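Updated Dec 1, 2022 — fixed the part about the sheet corners, thanks to whoever emailed.

# Making the bed in a really small bedroom (and keeping it made)

Quick one. We moved into the Kokdale place with a bedroom that fits a bed, a wardrobe and not much else. Making the bed in there is a different job than in a big room. You can't walk around it. You can't fling the sheet out. So this is the order I do things in now, takes me 8 minutes on a full change, 4 on a normal morning.

Works for any low bed with one or two sides blocked.

## What you need

- fitted sheet, right depth for the mattress (measure!!)
- two pillowcases, or four if you swap mid-week
- a dry cloth for dust
- something steady to stand or kneel on if you can't reach the far side
- laundry bag, hung on the door handle so it's not on the floor

I buy the Flinum sheets, plain colors, the deep ones. The Verschueren ones are nicer to touch but they shrunk on me, two washes and the corners popped off every night. Maybe I ran them too hot. Anyway.

## Step 1: strip it all, at once

Pillows off first. Put them on top of something, a chair, the dresser, wherever. Not the floor, you'll step on them.

Then pull the sheet from the far corners toward you. Far first. If you start with the near corners you end up crawling over a bare mattress to get the last one and it's annoying.

Shake the sheet out over the bed before it goes in the bag. I've lost two earrings and a phone charger to the washer so do check.

## Step 2: dust while it's bare

Takes one minute. Wipe the top of the headboard, then the edge of the bed base all the way along. White furniture shows everything, and boxy frames have that little ledge where fluff sits. Dry cloth only, a wet one just makes gray paste.

Wardrobe doors too if they're right there. Fingerprints near the handles mostly.

## Step 3: fitted sheet, far side first

Same as stripping, far corners first. Find the tag, on most sheets it goes bottom right or bottom left, check yours and remember it. Saves the whole spin-the-sheet-around thing.

1. Far top corner, pull it well under.
2. Far bottom corner.
3. Near top.
4. Near bottom, this is the tight one. Lift the mattress a bit with your knee and hook it.

Now flatten. Palm of your hand, middle outward, all the way to the edge. Let the side hang down smooth, don't bunch it under. If there's a ridge down the middle the sheet is on crooked — pull one corner off and start over, it won't smooth out by rubbing.

Mattress depth matters more than anything else here. Mine's deep and I went through three wrong sheets before I got the tape out.

## Step 4: get some height

If the far side of your bed is against a wall you'll be leaning a lot. My back hates it. A low step right up against the bed helps, wood is good, doesn't slide as much as the plastic ones. Deep enough for your whole foot. Check the screws are down flush or you'll catch a sheet on one and rip it (yes).

Two levels is better than one. Lower one to get up, higher one to work from.
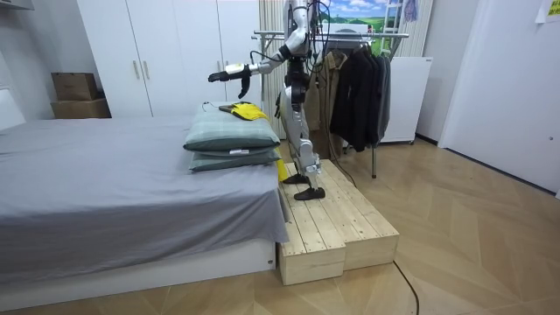
**PILLOWS**

Two pillows with plaid covers, stacked one on the other near the edge of the bed, is how I park them untill the sheet is flat. Plump one on top, flatter one under. The flat one doesn't care about being squashed and the good one keeps its shape. Plaid with a plain gray sheet is easy too, hides creases and you don't have to match anything.

Changing the covers:

- Turn the clean case inside out, hands in the two far corners.
- Grab the pillow corners through the fabric.
- Flip the case down over it and shake. Done.

Way faster than stuffing. Then a few good thumps on each side and fold the open end in so the pillow doesn't creep out.

Don't leave stuff on top of them. Cloths, cords, little things you put down for a second. They slide off the pile and go down the side of the bed and you find them in spring. Clear the pillows, *then* move them up to the headboard.

Where do they go? Flat against the headboard, open ends facing away from the door. If the bed's narrow just keep them stacked, plump one on top still. Looks neat enough.

## Step 5: check the gap

Run your hand down between the bed and whatever's beside it. Every time. Socks, dust cloths, pillowcases you thought were in the wash. Anything hanging down the side gets pulled up now, otherwise it works its way under.

## Step 6: put the rest back

Step goes away or gets used as a bedside shelf, up to you. Dirty stuff straight to the washer. Spare set goes in the wardrobe, folded inside one of its own pillowcases so the set stays together. Best trick on this page probably.

## Problems

**Corners keep popping off.** Sheet too shallow. Or it shrunk. Cunora makes clip straps that go under the mattress, they hold ok, bit fiddly to get on.

**Sheet looks wrinkled straight from the dryer.** Take it out slightly damp and put it on the bed like that, smooth it, leave the window open for an hour before you put anything on top.

**Pillows gone lumpy.** Wash and dry them properly, low heat, long time, couple of clean tennis balls in there. If they're still lumpy they're finished, sorry.

**Can't open the wardrobe with the step out.** Same here. Get the clean sheets out *before* you start. I forget this alot.

Next page is folding the fitted sheet, which I'm still bad at.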